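Laundry Is the Test That Counts
by Volkan Yurt

Every November somebody asks me whether this is the year a machine finally does the chores. My answer keeps getting happier! I don't think we're there yet. But I used to laugh at the question, and now I pull up a chair and talk until the coffee's cold.

Take the bedroom. It looks like the easy room, with no knives and no stove, and it's where I'd send any robot that wants to impress me.
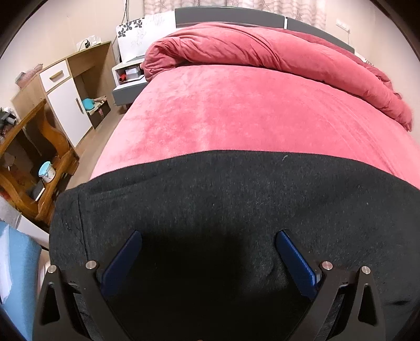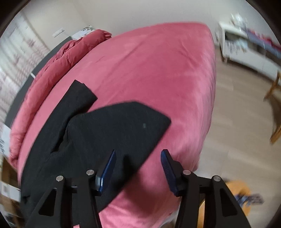

Dark fabric on a pink bed, with the gripper's blue pads in view both times.

Think about what a shirt is to a machine. A box has corners and keeps them. A knit top has a new shape every time you let go of it, and the sleeve you want may be under the rest. You and I find the edge by feel, give it a shake and fold it while thinking about dinner. A program has to work out which bit is the top layer, pinch only that, and leave the sheet where it is.

Shop floors got help sooner because they could be tidied up for the machine. At Trarner, where I spent 12 years on the packing line, the arm we had could close 4,000 cartons a shift, and it was a joy to watch. Put one carton in crooked and it stopped dead. Bedrooms are all crooked cartons.

So why am I so cheerful? Because the learning has moved to where the mess is. My friend Ankit Kaushik works on folding at Cundow, and he told me they went through 2,000 tries with ordinary clothes before they cared about speed at all. I saw their arm fold a T-shirt one Sunday. It missed the hem, went back, got it, and I clapped like a fool. The whole thing took 20 minutes (my daughter does it in a few seconds, badly).

I'd still not buy one. Give me a machine that can clear a bed, fold what's on it and smooth the duvet afterward, in a room it has never seen, and I'll be first in line with my socks.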